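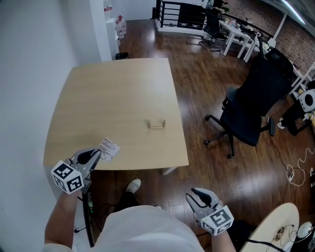
Cabinet Hardware Installer and Bench Hand
Solberg Kitchen Refitting
Posted Mar 11, 2021
Full time, hourly, day shift

Solberg is hiring one person to split time between our bench and customer homes. We replace doors, drawer fronts, hinges, slides and pulls on kitchens where the cabinet boxes are still good. We do not build new cabinets and we do not do countertops or plumbing.

Most jobs take 2 days on site. You will work with a lead installer on every job until you have finished your training period, and with a partner on larger jobs after that.

What you will do

Remove old doors, drawer fronts and hardware, and label them by cabinet.
Fill and sand old screw holes where the new pulls have a different spacing.
Drill for knobs and pulls using our jigs. You will be shown how to set them.
Hang doors and adjust hinges so the gaps are even.
Replace drawer slides, both side mount and under mount.
Sort and pack hardware at the bench for the next day's jobs.
Sand and oil wood pulls before they go out.
Clean up at the end of each day. The customer needs to be able to use the kitchen that night.
Write down anything missing or damaged on the job sheet before leaving.

What we are looking for

At least one year of paid work in carpentry, cabinet work, furniture repair or something close to it. School shop classes count toward this if you can show us finished pieces.
You can read a tape measure to the sixteenth and do the math for centering a pull on a drawer front.
A valid driver's license. You will drive the company van.
Able to lift 50 pounds and to work kneeling for part of the day.
Polite in people's homes. Shoe covers are worn on every job.

Experience with Brirkia slides is useful. We fit them on most jobs and they adjust differently from the ones sold in home stores. If you have not used them, we will teach you.

Hours and pay

Monday through Friday, 7:30 to 4:00, with a half hour unpaid for lunch. Saturday work comes up in November, when people want their kitchens done before the holidays. It is paid at time and a half.

Starting pay is $28 an hour. Your pay is reviewed after 4 months. You get paid holidays, sick time, and two weeks of vacation in the first year. Health coverage starts on the first of the month after your training period ends. We pay for half of the plan for you. You can add family members at your own cost.

We supply the drill, driver, jigs, vacuum and all bits and blades. You bring your own hand tools. After the training period there is a tool allowance of $845 a year, paid back to you against receipts.

Where

The shop is on the lower level of the Dalell Building. Use the loading entrance on the side. There is free parking in the back lot. Jobs are in town and in the nearby suburbs, and drive time from the shop is paid.

How to apply

Bring or mail a resume or a plain list of past jobs to the shop. Include two people we can call who have seen your work. Photos of past work are welcome but not required.

We will ask you to come in for a paid half day at the bench. You will fit a pair of doors and one drawer front with a pull. Wear closed shoes.

The job is open until filled.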